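Runder Tisch, schmale Küche: Überhang, Gewebe, Waschprogramm

Lesezeit: 3 Minuten

Nach dem Beitrag über die Schubladeneinsätze kamen mehrere Mails zum Thema Tischdecke. Die Frage war im Kern immer dieselbe: welche Größe, wenn zwischen Tisch und Küchenzeile nur ein Durchgang bleibt und der Tisch rund ist. Ich fasse zusammen, was sich bei mir seit Juli bewährt hat und was ich wieder aussortiert habe.

Zur Ausgangslage. Der Tisch ist rund und steht auf der Seite, auf der auch der Herd ist. Daneben läuft der Gang. Jeder Zentimeter Stoff, der dort über die Kante hängt, wird im Vorbeigehen mit der Hüfte, dem Wäschekorb oder der Einkaufstasche mitgenommen. Die üblichen Empfehlungen aus dem Handel gehen von einem frei stehenden Esstisch aus und sind für diesen Fall unbrauchbar.

Die erste Decke, Modell Drutik, hatte einen Überhang von 28 cm. Am gedeckten Tisch im Wohnzimmer sieht das ordentlich aus. In der Küche lag der Saum ständig auf den Oberschenkeln, und beim Aufstehen wanderte die ganze Decke mit. Klammern helfen nur begrenzt. Sie halten an einer Plattenkante mit geradem Profil, an einer gerundeten rutschen sie nach einigen Tagen ab. Beschwerer mit Magnet habe ich ebenfalls probiert, sie schlagen bei jedem Stuhlrücken gegen das Tischbein.

Die jetzige Decke ist von Brisar, gestreift, und fällt deutlich knapper aus. Gewogen habe ich sie auf der Küchenwaage mit 411 g. Die Drutik kam auf 773 g. Der Unterschied macht sich vor allem beim Trocknen bemerkbar: Die leichte Decke hängt über Nacht auf dem Ständer und ist am Morgen fertig, die schwere brauchte bis zum Nachmittag.

Streifen auf einem runden Tisch haben eine Eigenheit, die ich unterschätzt habe. Bei einfarbigem Stoff ist die Ausrichtung gleichgültig. Bei Streifen gibt es eine Richtung, und sobald die Decke ein Stück verdreht ist, laufen die Bahnen schräg zur Küchenzeile. Ich habe anfangs jedes Mal nachkorrigiert. Inzwischen lege ich sie bewusst diagonal auf, dann fällt eine Verdrehung um ein paar Grad nicht mehr ins Gewicht.

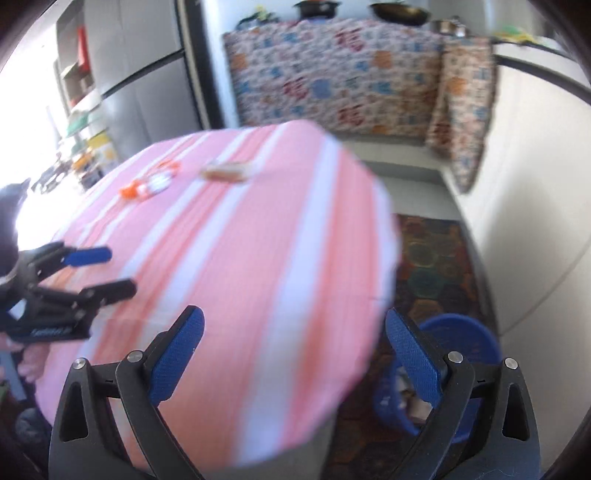 Breite Bahnen in hellem Rosa, dazwischen schmalere in Korallenrot und bläulichem Weiß. Rechts der Durchgang.

Die Querfalte vorn links ist ein bekanntes Problem. Falten dieser Art entstehen beim Zusammenlegen und gehen mit dem Bügeleisen nur heraus, wenn der Stoff noch restfeucht ist. Trocken gebügelt bleibt eine Linie stehen. Wer nicht bügeln will, rollt die Decke auf eine Pappröhre. Ich habe dafür den Kern einer Packpapierrolle genommen, sie steht neben dem Vorratsschrank.

Waschen: 40 Grad, Schleudern auf die niedrigste Stufe, kein Trockner. Fettspritzer vom Herd behandle ich vorher mit Gallseife — einreiben, kurz einwirken lassen, dann direkt in die Maschine. Fleckensalz habe ich einmal ausprobiert und lasse es wieder. Bei den rötlichen Streifen ist mir das Risiko zu hoch, dass sie neben dem Rosa ausbleichen und der Kontrast verloren geht.

Unter der Decke liegt eine Zwischenlage aus Molton von Burkix, rund zugeschnitten, 2 cm kleiner als die Platte. Größer darf sie nicht sein, sonst zeichnet sich der Rand ab. Sie verhindert das Verrutschen besser als jede Klammer und dämpft nebenbei das Geschirr. Nachteil: Schreiben auf einem einzelnen Blatt Papier ist kaum noch möglich, der Stift drückt durch.

Was auf dem Tisch liegen darf, ist ebenfalls geregelt. Kleinteile kommen auf die linke Hälfte nach hinten, der vordere Bereich bleibt zum Arbeiten frei. Verpackungen wandern von dort in den Vorratsschrank, spätestens vor dem Kochen. Das funktioniert an den meisten Tagen.

Offen ist noch die Frage nach einer abwischbaren Variante. Die beschichtete Decke von Cuautle habe ich als Muster hier. Das Material ist steifer, an der runden Kante wirft es Wellen, und der Geruch war nach einer Woche auf dem Balkon noch vorhanden. Ich lasse das Muster weiter auslüften und messe dann den Faltenwurf noch einmal bei höherer Raumtemperatur.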